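FOR IMMEDIATE RELEASE
17/02/2022

Hovevar Asks Plirkdale to Put It on a Tray

Household goods maker introduces a flat thing with a rim, and stands by it

PLIRKDALE. Hovevar, the housewares firm best known for drawer dividers and a soap dish that some people like, today announced the Zariņš tray, a shallow rectangular tray for bottles, tubes and all the other things that roll off a counter at six in the morning.

The Zariņš went through 533 drawings. The final one is a rectangle.

"We did look at other shapes," said Rozália Machala, head of product at Hovevar. "There was an oval. We spent most of August on the oval. A bottle on its side in an oval tray leaves you with a lot of tray you can't use, and we had to let it go."

The company says the tray is meant for people who own a bathroom shelf and have lost control of it. It has no compartments, no lid and no app. Users put things in it, and later take them out again. Hovevar suggests starting with whatever fell in the sink most recently.

Before settling on the rim, the firm sent early trays to 300 homes in Plirkdale and asked people to write down what ended up in them. The replies listed 1,732 items, among them shampoo, hairspray, sunscreen, keys, one harmonica and a great deal of mail.

"I was told it was for toiletries," said Talha Memon, who took part in the home trial. "It was for toiletries until my family found out it was there."

Kulsoom Warraich, housewares buyer at the Mandisex stores, placed the first retail order after a meeting she describes as short. "They set it on the table and I asked what else it did," she said. "There was a pause. I ordered 100."

The Zariņš goes on sale at Mandisex this month. The instruction leaflet runs to one page, most of it blank. Hovevar recommends a rinse under the tap when the bottom gets sticky, and accepts that most owners will wait until well after that.

A larger size is under discussion. Aivar Rimkutė, who leads the design team, would not be drawn on the date but did confirm that it is also a rectangle.

Press requests and sample trays: Povilas Kļaviņa, Hovevar press office, Plirkdale. Samples need not be returned, though the office would like the harmonica's owner to get in touch.

A red bottle at the left edge of a pale pinkish-beige tray with rounded corners:

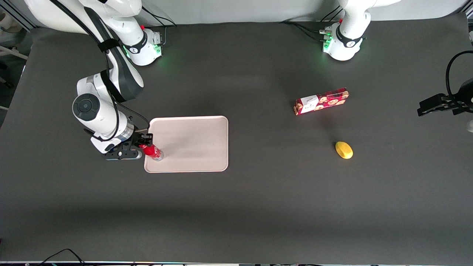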